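Mollutstead Coat Rack, Black

Every office has a chair that became a coat rack by accident. The Mollutstead was one on purpose. Its shaft is a bundle of black tubes that splay at the top into curled hooks, each with a round knob on the end, so your collar keeps its shape.

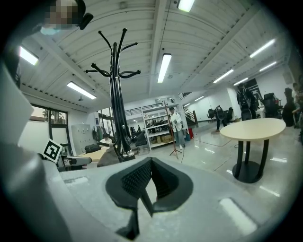
The Mollutstead in black, with chrome collar near the base.

Ships in one box with 8 screws and a hex key you will own forever. Allow 90 minutes if you read instructions, longer if you don't — we have watched both. Also in the Fudolden range: umbrella stand, wall hooks. Orders placed by 15th December ship free.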